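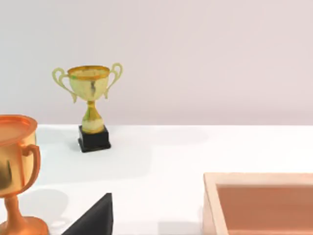 Kevstead users objected early on that a tabletop arm trained only in simulation would never survive contact with a real bench, and the objection has followed the Losora project through every revision of its public build notes. The reply in those notes is that the simulator was never meant to replace the bench. It was meant to keep the gripper from being broken on it.

Losora is an open design for a pair of small tabletop manipulators, built at Kevstead, a shared workshop, together with a simulated work surface on which their motions are rehearsed. The hardware can be assembled at home with hand tools and a desktop printer. The software consists of a motion planner, a scene generator and a logging tool called Fekent. The name Losora properly refers to the arms alone, although most users apply it to the whole system.

Background

The project began as a parts-sorting arm for the workshop's electronics bench. The first version had a single arm with a suction cup and handled flat items only. Cups, jars and anything with a handle defeated it. The suction cup was replaced with a two-finger gripper in May, and the second arm was added after the planner had been rewritten to reserve space for each arm in turn.

The rewritten planner caused most of the early damage. A sign error in the wrist joint drove the fingers into the tabletop, and the printed finger mounts sheared at the screw holes. Replacement mounts took most of an evening to print and fit. After the third set, new motions were required to pass in simulation before they were run on hardware, and the rule has stayed in force.

Hardware

Each arm has a fixed base plate, a rotating shoulder, an elbow, and a wrist that turns on 2 axes. The joints are driven by hobby-grade servos with metal gears. Plastic gears were tried in the elbow and stripped under load. The links are printed in sections and clamped over an aluminum tube, which carries the bending force.

The fingers are wedge-shaped and taper to a narrow tip. The taper lets a finger slide between closely spaced objects, at the cost of contact area. Smooth round bodies tend to rotate in the grip when held near the tip, so the planner prefers a grasp farther back along the finger where clearance allows.

Maximum payload at full reach is 200 grams. The limit is set by the shoulder servo, which overheats before any part of the structure yields. Builders who need a higher figure usually shorten the upper link – a change that also reduces the usable work area and requires the joint limits to be measured again.

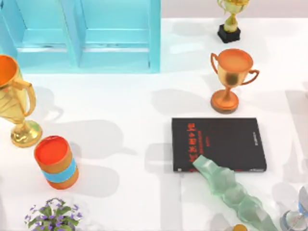
The base plates are bolted down through slotted holes, so that either arm can be shifted a small distance without drilling again. Spacing between the 2 bases is 59 centimeters, measured between the shoulder axes. Closer spacing gives a larger shared zone but leaves the elbows able to touch in folded poses. The planner treats the shared zone as a single resource. One arm must release it before the other may enter, and a request that cannot be granted is held in a queue.

Simulated work surface

The simulator models a table, its surroundings and a set of household objects. The objects are chosen for awkward geometry: trophy cups with looped handles, cylinders, books, shallow trays, potted plants. Handles are a particular test because a simple bounding box fills the gap between handle and cup, and the planner then rejects grasps that are in fact possible. Losora uses several convex pieces for each object of this type. A trophy cup needs far more pieces than a book, and load time rises accordingly.

Shadows are rendered deliberately. Early versions used flat, even lighting, and the vision module learned to treat any dark patch as an obstacle once it was moved to the real bench. Scenes with soft shadows, including those cast by objects outside the view, reduced the fault. It has not been removed. A hard shadow with a straight edge can still be read as the side of a box.

Colors and surface patterns are varied between scenes. Object mass and friction are varied as well, but within narrow limits, as wide limits produced cautious motions that timed out. 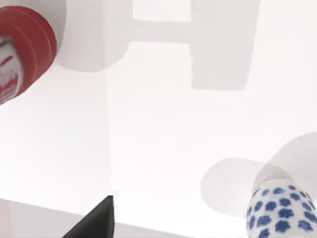 Scale is handled separately. A small object near the camera and a large one farther off can cover the same area of the image, and the vision module has no depth sensor to tell them apart. Its estimate comes from the contact line between object and table. When that line is hidden, the estimate is marked as unreliable and the arm is moved to a second viewpoint before a grasp is planned.

Logging

Fekent records joint angles, gripper opening and camera images on a shared clock. The default rate is 36 samples per second. Logs from the simulator and from the hardware use the same format, and a run from one can be replayed against the other to find where they part. Most differences appear in the last stage of finger closing, where the real servos lag the commanded position.

Variants

The Bellamy variant replaces the clamped tube with folded sheet metal. It is stiffer and needs fewer printed parts, but requires access to a bending brake. Its wrist is unchanged, and finger mounts are interchangeable between the two designs. Simulator files for the Bellamy links are kept in a separate folder and must be selected before start-up. Loading the standard links with Bellamy hardware produces a constant height error at the fingertip – small enough to go unnoticed on tall objects, and large enough to miss a flat book entirely.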